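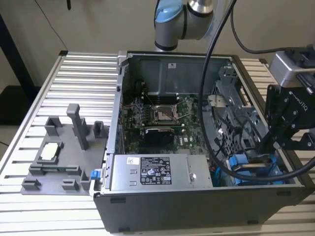 Drerkitz is a small dataset about one repair-bench chore: taking apart and refitting office desktops with a robot arm. We picked it because people keep asking whether machines can do this kind of work yet, and most of the published answers come from clean parts on clean tables. A used tower is harder. With the side panel off and the case lying flat, the arm has to work down into a box where thin wires cross the motherboard and the CPU socket sits open with its lever up. The fixture plate to the left of the case gives small parts a known place to sit, and that takes out some of the guesswork. The cables get no such help.

Version: 2
Released: 8 October 2023
Maintained by: Mamani bench group, Wollside

Contents

300 episodes, split into 8 tasks. Each episode is one attempt at one task, stored in its own folder with the video, the joint log and a short text note. Failed attempts are kept. The result is in the field "outcome" and takes the values done, partial or failed.

Tasks

cpu_place
memory_pull
memory_seat
card_pull
drive_pull
drive_seat
sata_unplug
power_unplug

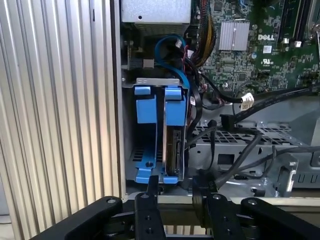 The two drive tasks have the lowest share of "done" in this version. Reaching the drive is seldom the trouble. The blue carriers stand upright side by side in the cage, and the fingers have to come in close to them with black cables hanging down next to the space they need. A person pushes a cable aside without thinking about it. Our policy doesn't, and a blocked approach is logged as partial if the arm backs out by itself.

Can it do the job yet?

Parts of it. Placing a chip from a fixture is fairly steady. Anything with a loose cable still needs a person nearby. We would not leave it alone with a machine somebody wants back.

Known issues

Nearly 200 episodes were recorded before the joint log format changed. Run the Lukton converter on those before mixing them with the rest.

Notes are in English only and vary in length.

Torque values in memory_seat are raw and unfiltered.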